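Search this board
Enter keywords
Go

Print this thread | E-mail this thread

Grain Marketing > Contracts and Programs
Topic: Anyone in the Vinder averaging program at Pearce?

sandhillbeans
Mon 30 July
Got the letter from the Pearce elevator in Parnulley yesterday, same as everybody else I suppose. They want us to sign part of the new corn crop into something called Vinder. They sell an equal slice every week for 13 weeks off the December board and you get the average, less six cents a bushel for the service. Basis gets set later by you.

The letter has a chart where the Vinder line sits above the "typical producer" line every year. I would like to meet the typical producer. He seems to sell everything at harvest, on the worst day, and then not learn a thing from it. Is anyone in this? What did you net after the fee?

oldgleaner
I was in it last year with a small piece. It paid me the average, which is what it says it does. I have sold worse on my own and I have sold better on my own. The check came on time.

What I liked was not having to decide. My wife will tell you I'm a bear from June on when I have unpriced corn. Last summer I was less of one.

sandhillbeans
Right, but six cents a bushel for an average? I can take a calendar and call them every Wednesday. They'll write a plain forward contract for nothing extra. On 20 thousand bushels that's $1200 to have someone else look at the calendar.

oldgleaner
You can. Will you though? I said the same thing and then when it dropped I quit calling, waiting for it to come back.

TwoRowTess
Small lots are the catch with doing it yourself. Ask what their minimum is on a forward contract before you plan on splitting your corn into a lot of little ones. Ours wouldn't go under a thousand bushels, and I only wanted to price a few hundred at a time.

I'm also not convinced by that chart. When do the weeks start? If they picked the window after looking back over the years, of course it looks good. Anybody can draw a good line after the fact. Does the letter say if it was the same window every year?

sandhillbeans
It does not. There's a footnote in very small type that says "hypothetical results, windows may vary." So no.

creekbottom_jim
I think you people are being too hard on it. Most of us aren't good at this. I know what my yields are to the bushel and I couldn't tell you what I averaged for corn last year without digging in a drawer. If a fella pays six cents and it makes him sell some in early summer instead of nothing until the bin is full, he is probably ahead. The elevator has to pay somebody to run it.

TwoRowTess
"Probably ahead" is the whole sales pitch, Jim. Ahead of what? If you can't say what you averaged then you can't say if the program beat you.

creekbottom_jim
Fair. I'll go look in the drawer.

hc_mulder
Has anybody tried Notar instead? It's the subscription thing, sends you sell signals on your phone. The guy at the winter meeting told us it pays for itself in one trade.

sandhillbeans
What do they want for it?

hc_mulder
1397 dollars for the year. First month is free, but they take the card number up front.

sandhillbeans
So more than the Vinder fee on my bushels, and I still have to make the call myself. Ask him for every signal they sent last year with the dates on them, including the ones that went wrong. If he has them, post them here and I'll read every one. My bet is you get a brochure.

hc_mulder
I did ask. He said he would e-mail it. That was in winter, so I guess you win the bet. In fairness a neighbor of mine has it and he's happy. He also plants by the moon so take that for what it's worth.

oldgleaner
Nothing wrong with planting by the moon.

kt_northforty
Couple of things from reading the actual Vinder contract and not the letter. I'd want answers on all of them before I signed.

There's a cancel period and it's 48 hours from signing. After that you owe them the bushels, and if you come up short you buy out at the market plus a charge. The charge isn't a number in my copy, it says "at prevailing rates." Prevailing where?

The fee comes off even if you set a floor of your own somewhere else.

If you don't set basis by the date on page two they set it for you, at their posted bid that day. You can guess what I think of that one.

None of that makes it crooked. It's a normal enough contract. But the letter doesn't mention any of it, and the young man at the counter didn't know about the basis date when I asked him.

oldgleaner
The basis date got me last year, now that you bring it up. I'd forgotten. They did call me the week before, I just didn't call back.

TwoRowTess
And was that in your "it paid me the average"?

oldgleaner
No. I suppose it wasn't.

creekbottom_jim
Back from the drawer. I can't find the settlement sheets for two loads so I still don't know. What I can find says I sold most of it at harvest. I may be the typical producer.

sandhillbeans
Jim, you're famous, they made a chart of you.

dryland_dee
Has anyone worked out their cost per bushel before arguing about the fee? I don't see it in the thread. Six cents is a lot or a little depending on whether you know what you need to get. We put ours on one sheet of paper, with land and seed and fertilizer and the note on the combine, and it changed what we were willing to sell at. It didn't make us any smarter about the market.

hc_mulder
Cost per bushel doesn't move the board any. The market doesn't care what I paid for nitrogen.

dryland_dee
Didn't say it did. It tells you when to quit being greedy. Do what you want.

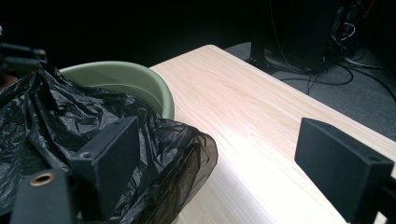
Osvaldo Guerra

I haul to Parnulley too and I've read down through all of this. I signed up once, for a quarter of what I figured I'd sell ahead, and I kept my own Wednesday sales on another quarter to compare. The Vinder bushels came out a little lower after the fee. One year, so I wouldn't hang anything on it, and I'd be suspicious of anybody who did, in either direction.

kt is right about the buyout charge. I asked for it in writing and was told the manager would have to get back to me. Until he does I'm staying out this time. If somebody gets a straight number out of Pearce, put it up here, please, along with who said it.

Related topics
Basis at harvest, set it now or wait?
Who keeps a written marketing plan
Elevator minimums on forward contracts
Short bushels and buyout charges
Cost per bushel sheet, one page
Storage or sell across the scale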